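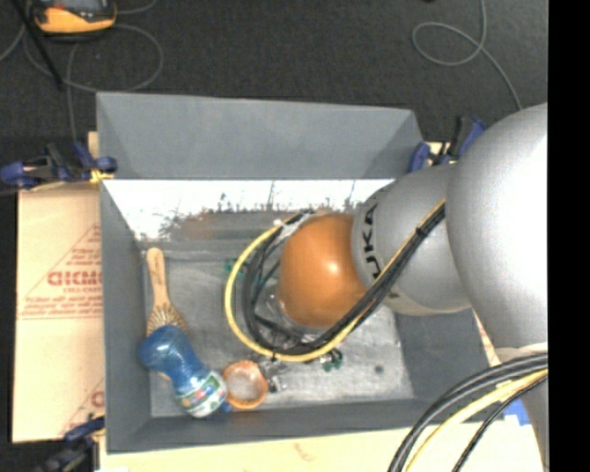
Best way to clean up a big gray tote with scuffs and a brown smudge?

Posted by lekwood_basement

I have a large gray storage bin, the kind with sloping walls, that I want to use for winter blankets and coats. It came from my brother-in-law's garage sale pile in Zallville. The outside is fine. The inside has a lot of dark scratches and little specks low on one wall, and a brownish smudge next to them that feels slightly tacky when I rub it with a finger.

So far I have tried dish soap and warm water, then a paste of baking soda. The soap took off the dust. The baking soda did nothing I could see, and I stopped because I was worried about making the matte finish shiny in one spot.

I keep the bin on flattened cardboard because the basement carpet is dark and shows every bit of lint and grit. I would rather not have to replace the bin. A new one this size at Lerkgate is more than I want to spend. What should I try next, and is it safe to put fabric in it afterward?

3 answers

Tsutomu Noguchi

Tacky and brown is usually old tape adhesive. Put a little vegetable oil on a paper towel, lay it over the smudge and leave it for 8 minutes. Wipe, then do it again. After the second round most of the glue should roll up under your thumb. Wash the whole inside with dish soap afterward, and wash it twice, or the oil will end up on your coats.

For the dark marks, figure out which ones are really scratches. Run a fingernail across them. If your nail doesn't catch, it is probably scuffing from something rubbed against the wall, and a melamine sponge will take off a good part of it. Go lightly and keep it wet. It will polish a matte surface if you lean on it, so try it on the bottom first. If your nail does catch, leave it alone.

If you still see gray shadows after that, you can wet sand with 1000 grit paper. I did this on one of mine and the sanded patch looks a little lighter than the rest of the wall. It bothered me for a week and then I filled the bin and forgot about it.

As for fabric, I'd let it air out with the lid off for 4 days. Smell it with your head well down inside. If there is any garage smell left, keep going. An old cotton sheet as a liner is a good idea either way, mostly for the rough spots, which can snag knits.

gritty_kitty1058

Magic eraser. Works on everything. Don't use acetone on plastic.

Imai Street Annie

Agree with the oil - peanut butter also works if that's what you have, but it gets in the scratches and you'll be at it with a toothbrush.

One thing I'd add is to check the cardboard too. I had the same sort of setup and the cardboard was picking up damp from the floor under the carpet, so the bottoms of my bins got musty while the insides were perfectly clean. Lift a sheet and feel the underside. If it's limp, put the bin on a couple of wood slats and throw the cardboard out.

Also make sure it is completely dry before the blankets go in. The corners hold water longer than you would think. I tip mine on its side next to a fan overnight.

Comment from lekwood_basement

Did the oil twice this afternoon and the sticky part is gone. There is still a faint brown stain but it doesn't come off on a white rag, so I am going to live with it. Cardboard was dry. Will get a melamine sponge and try the bottom first.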